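Second Hands: Reuse of Household Goods in Lokotmont

Project report, Social Geography, second year
Leopold Strebel, Burgi Widmer and Wekesa Muli
Supervisor: Reto Mösli
Submitted Jul 24, 2025

1. Background

Lokotmont has had a swap room next to the recycling yard for many years. Residents can leave household goods there and anyone may take them away free of charge. The town council asked in February whether the room should stay open on weekdays, as it costs money to heat and staff. Our group chose this question for the project module because two of us already used the room and the records had never been studied.

We wanted to find out which goods are taken, how long they stay on the shelves, and why people choose to bring things there and not to the yard next door.

2. Method

We used two sources. The first was the intake book kept by the staff, which lists each item with the date it came in and the date it left. The book for the last full year has 3,372 entries. We typed these into a spreadsheet and sorted them into groups such as kitchen, garden, toys, cleaning and textiles. Entries we could not read were left out of the tables but are listed in Appendix B.

The second source was a short questionnaire with five questions. We handed it out at the door on six days and also left a pile at the library in Plollton, the next town. We got 610 forms back. Burgi Widmer entered the answers and Wekesa Muli checked one form in ten against the paper copy.

Sorting took longer than planned. The staff write down what they see, so the same kind of object can appear under several names. A plant pot may be "pot", "planter" or "garden, misc." We agreed on a list of terms in the second week and went back over the entries we had already done.

Small goods were the hardest to place, because one lot often belongs to several groups.

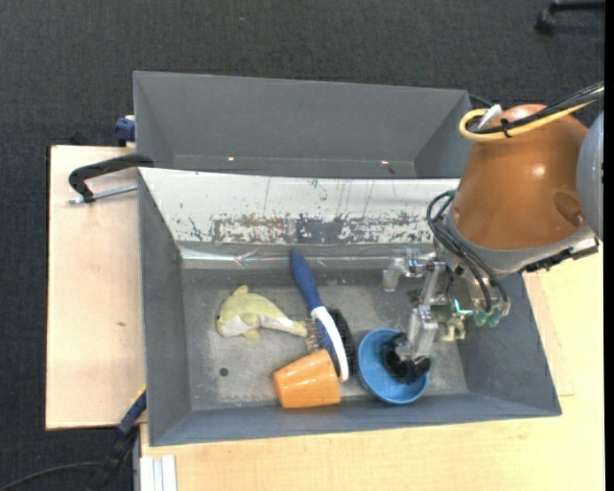

Figure 1. Small mixed goods: a soft toy dolphin, a scrub brush and an orange plastic flowerpot.

In cases like this we split the lot and gave each object its own line. This raised the number of lines in the toys group more than in any other.

3. Results

Kitchen goods were the largest group, with 737 entries. Most of them left within a week. Glasses and plates went fastest, and pans without lids stayed longest. Garden goods depended on the season: pots brought in during autumn were often still there in spring and then all went within a few days.

Soft toys did worse than we expected. Many people wrote on the form that they would give soft toys away but would not take used ones, mainly for reasons of hygiene. Board games and wooden toys did not have this problem. Cleaning goods such as brushes and buckets were seldom brought in, and the few that came left slowly.

When asked why they used the room, most people ticked "I do not like throwing useful things away". Saving money came second. Among visitors from Plollton the order was the other way round.

4. Problems

The intake book does not say whether an item was taken by a visitor or cleared out by staff. Jonas Zaugg, who runs the room, told us that shelves are cleared twice a year, but the dates are not written down. Our figures for how long goods stay are therefore too high for some groups and should be read with care.

The questionnaire only reached people who already visit the room or the library. We did not have time for a household survey.

5. Suggestions

We suggest keeping the room open on weekdays from March to October and on Saturdays only in winter. The intake book should get one more column for cleared items. Soft toys could be accepted only if they have been washed, with a sign at the door saying so. A fixed list of item names, printed inside the cover of the book, would make a later study much quicker. Our own list is in Appendix A and the staff are free to use it.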